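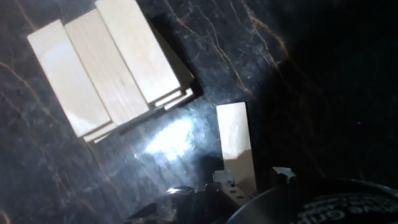

Wrist camera view: the stack at upper left, one block at the gripper, glare on the marble.

Recording block-stacking demos without losing your afternoon

Our stacking policy at Sasholm learned from 85 demonstrations, and the first dozen taught it mostly how to hesitate. These are the steps we use now.

1. Set the light first. Polished stone is a lovely surface for dinner and a rude one for a wrist camera. Move the lamp a little between batches so the bright patch doesn't become a landmark.

2. Start the recording before the arm moves. Count one breath, then go.

3. Approach the block from above, slowly, and close the fingers once. If you miss, open up and try again on the same take. Recoveries are worth keeping – fumbling for a whole minute is not.

4. Lay each layer across the one beneath it. Keep the stack at a slant to the arm on some takes and square to it on others. Farzad Moradi squared every stack for a week in January, and the policy went to pieces over a tower turned by a thumb's width.

5. Release, back straight up, and hold still before you stop the recording. Swinging away sideways is how towers end.

6. Label the take right then: success, recovery or collapse. Your memory of take 12 will be gone by take 14.

Stop after 75 minutes and hand over the controls. Tired operators get jerky, and the model copies jerky beautifully.

Before uploading, play back 6 takes from the wrist view at full speed. If you can't tell where the block went, neither can the policy. Delete those and record them again after coffee.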